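Blue tape, foam cubes and one pink bin: Marsden's sorting table gets its grid

Marsden residents who have been asking what became of the 21 rolls of blue masking tape missing from the shelves at Zuststead Hardware can relax. A good part of it is now stuck to a table.

The table belongs to the tidying project run out of the old Estavmont building, where the business of putting small things into a larger thing has been under study since December. The surface is brown, the tape is blue, and between them they make a grid of squares that nobody would mistake for the work of a draftsman. Some of the lines bow. A few overlap. Here and there a strip stops short of its neighbour, as if the two had fallen out.

The project's organizers say this is fine. The cells are there to give each starting position a name, so that a cube can be said to begin in a particular square and everyone in the room can agree on which one. Laying them out took most of an afternoon and one long discussion about whether the ruler was metric.

The cubes are foam and come in several colours, pink and green among them. There are four in play at a time. The bin is also pink, and plastic, and a good deal larger than anything that is supposed to go in it. 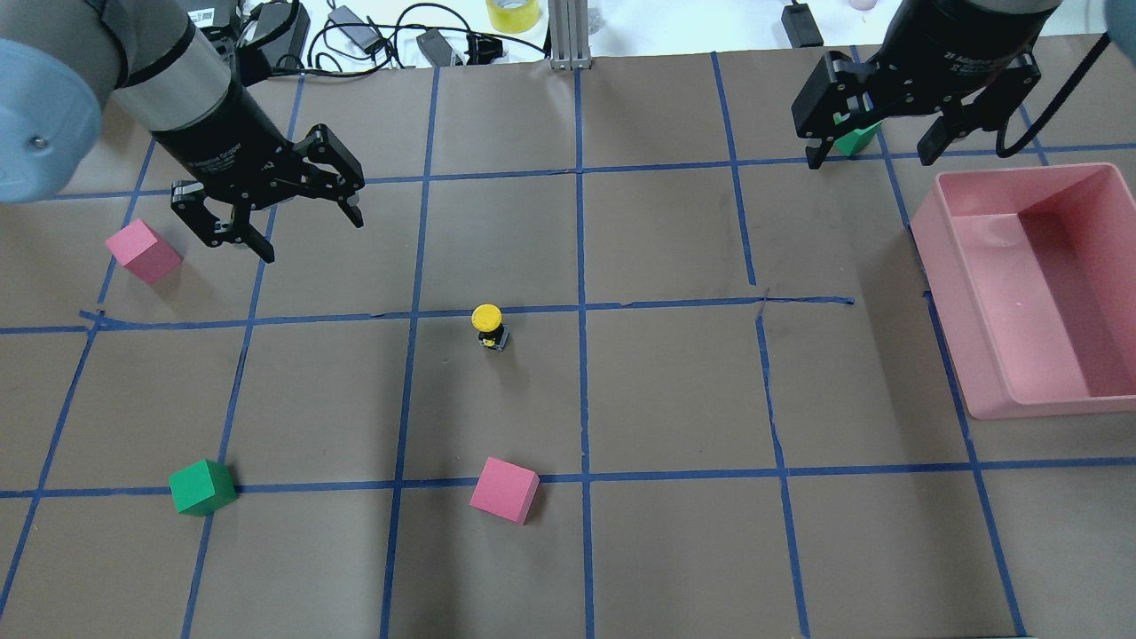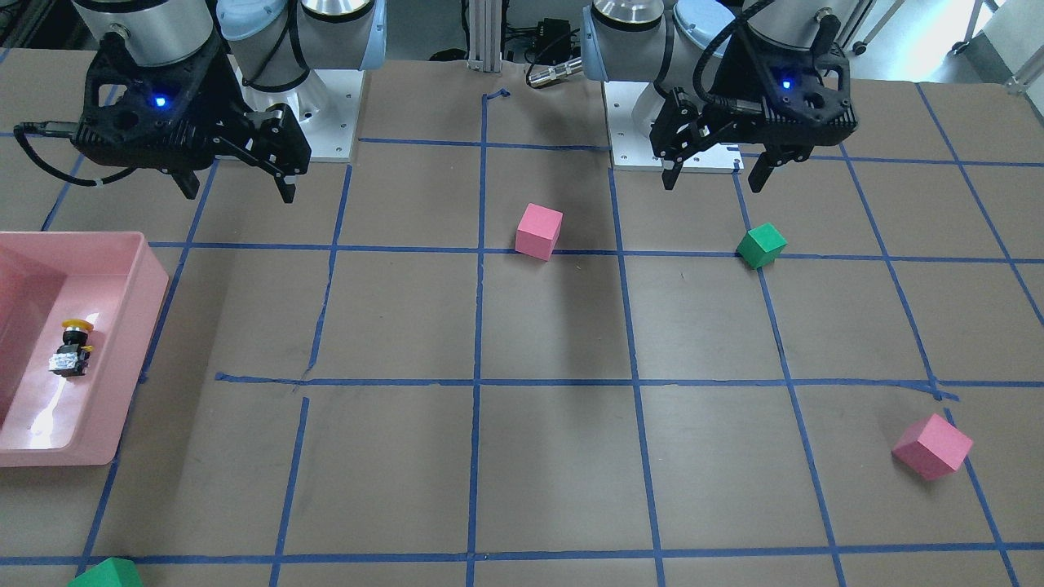

Tidying, as any parent in Marsden could have told the project free of charge, is mostly a question of where things start. A cube near the bin is hardly a chore. A cube at the far side of the table, with another one in the way, takes some planning. The written routine calls for 81 different starting layouts, each to be set out by hand, cleared into the bin, tipped back out and set out again. Anyone who has shared a house with a toddler will know the rhythm.

The running costs are modest. Tondard, the packaging supplier on the highway, put in 3000 dollars toward materials, and the organizers say most of it remains unspent, foam being cheap and tape only slightly less so. The largest single expense to date has been the kettle.

There has been some grumbling. A letter to this page last month asked why the money could not have gone to repainting the lines in the Estavmont parking lot, which are also crooked and have been for longer. The organizers replied that they would be happy to lend the leftover tape.

The current round runs for 17 sessions, after which the grid comes up and a new one goes down with smaller squares. The organizers hope to have straighter lines by then and have asked whether anyone in town owns a chalk line they could borrow. A long metal straight edge would also do.

Offers can be left at the front desk of the Estavmont building, mornings only. The side door sticks in damp weather, so use the main entrance. Visitors are welcome to watch a session from the bench by the wall, and are asked to keep their coffee off the table and their opinions about the tape until the break.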